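Chapter 4. When the Gripper Lets Go
3 min read
April – by the Reltix lab desk

Drops, snags, stalls. Most faults in a two-arm cell are small ones, and most get logged late. 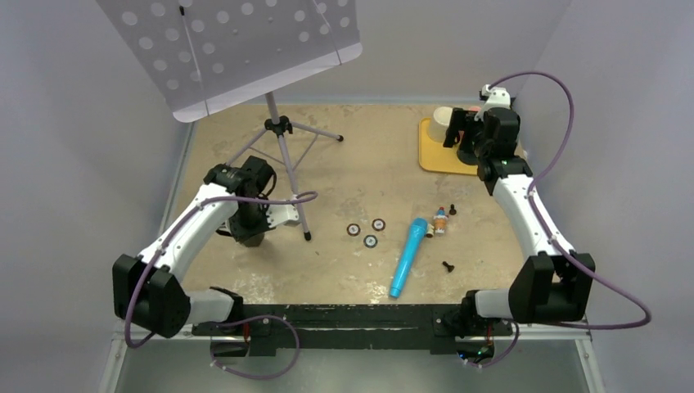
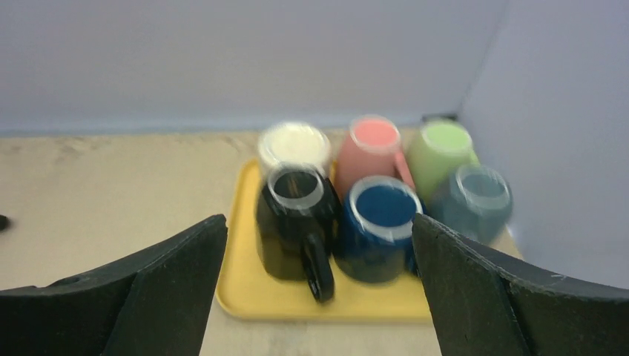 Cable snag is the fault we start with. In the Calado log, 1,533 runs, almost all the unplanned stops came back to a line catching at the elbow or wrist. Look at the purple cable looping out beside each arm – slack is needed, but slack catches. Too tight and teh connector pulls. Stop both arms first, then check the loop by hand. Never reach in on a pause. Section 2 has the lockout steps.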